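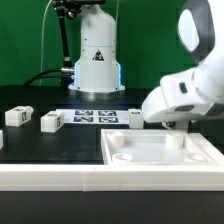
I never meant to get hooked on printing little parts. It started with a drawer full of mixed screws and a lunch break with nothing to do, and now I'm the person at Gistier who carries plain white blocks in her coat pocket!

The blocks are the easy bit (small, square-cornered, very forgiving). Trays are where I lose whole evenings. You want the walls low so your fingers can get in, and the wells snug enough that nothing rattles, and my first one was so tight I had to pry everything out with a butter knife.

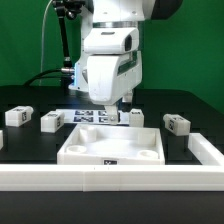
Go a hair wider on every well and sand the rims before you do anything else, Tamer Farah told me, and quit printing at top speed. I did slow down - a bit. The new tray took most of 16th September, and I've already got notes for the next.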